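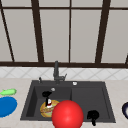

*双槽水槽、浅色台面与窗*

# 杜库姆波特(Dukumport)球场 赛前安全检查表(附批注)

适用:六月热身赛,Gramholm 对 Keteo
检查人:金子武(Takeshi Kaneko)
核定观众容量:2,218 人

标记:[x] 合格,[ ] 未完成,[!] 合格但要盯着。批注写在各项下面,字多的地方是我真的想让大家看一眼。上次的表大家填得太客气了,一整页“良好”,接班的人什么也看不出来。这次请放开写!

## 一、比赛场地

- [x] 草皮平整,无外露石块、钉子、旧标线绳
 - 批注:北侧禁区弧顶补过的那块草终于长起来了,我来回踩了好几遍,脚感跟旁边几乎没有差别。场地组干得太漂亮了。
- [!] 角旗区排水
 - 批注:东南角仍然偏软。开球前浇水时这个角少浇一遍。Keteo 的边锋喜欢在底线急停,支撑脚一滑就容易伤膝盖。
- [x] 喷头全部缩回,盖板与草面齐平
 - 批注:中圈旁边那只盖板以前总翘,换了弹簧之后很听话。赛前手动放一次水再收回,看着它落下去再走。
- [x] 边线外缓冲区无杂物
 - 批注:训练用的小栏架请收进器材间,别靠在广告板后面。上次有球员冲出边线,差一点踩进去。
- [x] 角旗杆完好,顶端为圆头

## 二、球门

- [x] 两座主球门地锚锁紧,横梁无裂纹
 - 批注:用力推过,也吊着体重试过(我一个人,没让小朋友试)。西门右柱的螺栓多拧了半圈,位置用白漆点了记号,以后只要看漆线有没有错开就知道松没松。这个办法是从 Lahlou 的装配工那里学来的,真好用,建议所有螺栓都点一下。
- [ ] 移动球门配重
 - 批注:热身用的 2 座小门,只有一座压了沙袋。补齐之前另一座平放在地,网朝下,不许立起来。移动球门翻倒是我们这一行最不该再出的事故,请当班人员亲手摇一摇再签字。
- [x] 球网固定,无可能缠住鞋钉的破洞
 - 批注:东门网底有个小口子,已经缝上了,缝得歪但是结实。
- [x] 网钩为塑料卡扣,无金属钩

## 三、看台与通道

- [x] 主看台台阶防滑条
 - 批注:全程走完。新刷的黄色踏步边在傍晚逆光下也看得清楚,效果比我预想的好很多!
- [!] 南看台座椅
 - 批注:C 排靠过道的几把椅子,椅背一靠就响。固定件没有松脱,可以坐人,赛后拆开看看。不要只上油了事,响声说明有东西在磨。
- [x] 站立区防压护栏
 - 批注:逐根检查焊点,无锈穿。护栏底座旁边的落叶请扫掉,叶子底下最容易积水生锈,检查时也会看漏。
- [x] 紧急出口可由内向外推开,无锁链
 - 批注:四个角都去推过。西北门的推杆略紧,力气小的观众也能推开,我请售票处的同事单手试了,没问题。清场时全部门扇固定在开启位。
- [ ] 出口上方标识灯
 - 批注:北侧一盏不亮。灯管有备件,缺的是梯子。梯子借给了草场那边,麻烦中午以前还回来。
- [x] 轮椅席视线与撤离路线
 - 批注:路线上原先停着一辆手推车,已移走。请在地面画禁停线,光靠口头提醒撑不过半个赛季。

## 四、人流与入场

- [x] 旋转闸机可切换为自由通行
 - 批注:切换钥匙由入口主管随身带,备用钥匙挂在控制室门后。两把都试过。
- [x] 计数器清零并与票务核对
 - 批注:到达核定容量即停止放行,工作人员自己的亲友也算人头。热身赛免费入场,来的人可能比联赛还多,千万别觉得“反正是友谊赛”。
- [x] 客队球迷入口与主队分流
 - 批注:Keteo 的球迷会敲鼓,非常欢乐,我很喜欢!鼓放在看台最上层平台,不要放在台阶上。鼓手的位置已经和对方联络人说好。
- [ ] 入口外排队区护栏
 - 批注:护栏到货了,还没摆。摆的时候留出救护车转弯的宽度,请开一辆真车去比一下,别凭感觉。

## 五、医疗与急救

- [x] 除颤器自检灯正常,电极片在有效期内
 - 批注:主队替补席后一台,主看台下一台。箱门不上锁。请每位引导员在上岗前走到最近的一台跟前,亲眼看到它。
- [x] 担架、颈托、夹板
 - 批注:担架的束带以前打成死结,现在全部理好。队医做了一次抬人演练,动作快得让人想鼓掌。
- [x] 救护车停靠位,车头朝外
- [!] 脑震荡处置流程卡
 - 批注:两队替补席都已放好。请主裁、队医和两队教练在赛前会上一起读一遍。疑似脑震荡就下场,当天不再上场,球员自己说“我没事”也一样。
- [x] 饮水与降温
 - 批注:下午开球,边线会很晒。场边冰桶放在技术区后方,不要越过白线。若裁判安排补水暂停,引导员同时提醒看台观众喝水。

## 六、照明与用电

- [x] 四座灯塔目视检查,塔门上锁
- [!] 灯光预热
 - 批注:开球前 30 分钟通电。西南塔有一只灯头总是慢半拍,亮度最后跟得上。若到入场仪式还没全亮,通知主裁,由他决定。
- [x] 应急照明断电测试
 - 批注:断开主电源,通道灯立刻接上,广播也没有中断。站在全黑的看台底下看着灯一盏盏亮起来,真的很激动。这套线路去年让我们头疼了那么久,谢谢每一位爬过线槽的人。
- [x] 场边电缆全部走线槽或加盖板
 - 批注:摄像平台那根延长线请走栏杆外侧。下雨时接头要离地。
- [ ] 比分牌配电箱
 - 批注:箱门合页松,能关上,但是风大时会自己弹开。先加一道扎带,正式修理等 Lahlou 派人来。扎带不算完工,所以这一项我不打勾。

## 七、更衣室与球员通道

- [x] 通道地胶无翘边
 - 批注:穿着钉鞋走了一趟,转角处抓地很好。
- [x] 淋浴出水温度
 - 批注:主客队更衣室都放水试过,恒温阀反应正常。赛前再冲一次管路。
- [x] 更衣室门可从内侧打开
- [!] 伸缩通道
 - 批注:收放时必须 2 人操作,一人拉,一人看着轨道。手指不要放在折叠处。新来的同事请先在旁边看一遍,再上手。
- [x] 裁判更衣室与场地之间的路线无交叉
 - 批注:球员、裁判和球童各走各的,画在控制室墙上的图已经更新。

## 八、天气与中止比赛

- [x] 雷电预案
 - 批注:听见雷声就报告控制室,由主裁与安全主管决定是否离场。观众先撤到看台下方,灯塔和旗杆附近不留人。
- [x] 广播稿
 - 批注:疏散用语已经重写,句子短了很多,读起来也不吓人。播音员昨晚练了好几遍,声音稳极了。
- [x] 对讲机频道与备用电池
 - 批注:南看台顶层从前有死角,换了天线以后每个位置都能通话。通话时先报位置,再说事情。

## 待办,开门之前完成

- 小球门沙袋补齐,补不齐就平放
- 北侧出口标识灯换灯管
- 入口外护栏摆好并试车
- 比分牌配电箱扎带,完成后拍照发到群里
- 东南角少浇水,请浇水的同事直接回我一声“知道了”

## 总体意见

四处未打勾的项目里,前三项必须在放观众入场前关闭,配电箱按临时措施处理,比赛期间由电工在每次死球时间较长时看一眼。其余各项同意使用。

再多说一句:今年的状态比去年同期好太多,草、灯、护栏都看得出有人天天在管。等 Gramholm 和 Keteo 的队员走出通道,我会站在北门旁边,手里还是这张表,看到什么请直接过来告诉我,写在背面也行。

检查人签字:金子武
复核人签字: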